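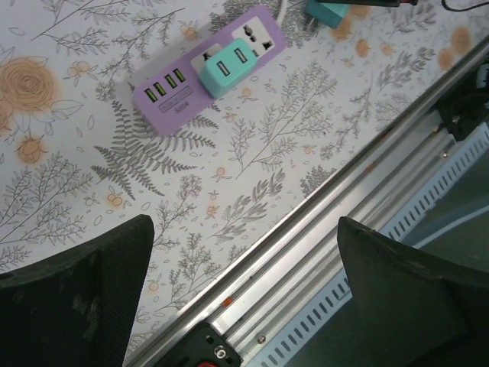
Purple S304 strip, one socket taken by a teal USB charger, one free.

I have been sorting out the mains side of the work table, which over the winter had turned into a knot of chargers and extension leads. These are my notes, mostly so that I remember what I decided when I come to do the bench at Urcombe.

The starting point is load. A 13 amp plug at 230 V gives a little under 3000 W for the whole strip, whatever number of sockets it has. Phone chargers come nowhere near that. Even a strip with every socket in use, if it only feeds small chargers, is lightly loaded in electrical terms. I wrote down the rated output of everything I wanted to run on the table and the total came to 55 W. The soldering station and the fan heater are separate matters and go straight to the wall.

Physical space is the real limit. A charger with a wide body takes up its own socket and leans over the next one. The purple strip has its universal sockets towards one end and four USB-A ports in a row at the other. The blocky teal charger adds two more USB-A ports on its top face, so strip and charger together give 6. I would not use all of them at once for anything that draws properly, as built-in ports on strips tend to share one supply between them and the charging rate drops as each device is added. I measured this in December on an old McIver strip and gave up when the third tablet refused to charge at all.

Universal sockets deserve a note of their own. They accept several plug shapes, which is handy for chargers bought abroad, but the grip on any one shape is looser than in a socket made for it. I push the plug fully home, then wiggle it. If it moves, it goes somewhere else. I also keep travel adapters off them, having had one work itself out overnight.

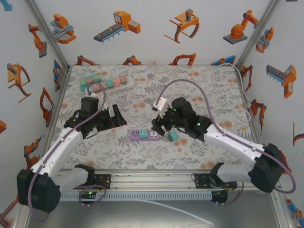
White strip at the back left, with mint green, pink and teal adapters along its length.

Staggering the adapters in a double line uses the length of a strip far better than a single row. The drawback is access. To get at one in the middle you generally have to disturb its neighbours, so anything that is unplugged daily should sit at an end.

Colour is useful for this. I had been putting paper labels on plugs, and they curl and drop off. A pastel block can be told apart from across the table, and the list taped inside the cupboard door now reads by colour. It took less time to write than the labels did.

On cables, I route the strip's own lead away first and lay the device cables afterwards. Excess is folded in long loops and never wound tightly. The Jamine clips I bought for the table edge hold thin cable well enough but will not close over a mains lead.

Still to do: a longer lead for the Lullelach lamp, 805 mm at the least, and a proper switch for the back row.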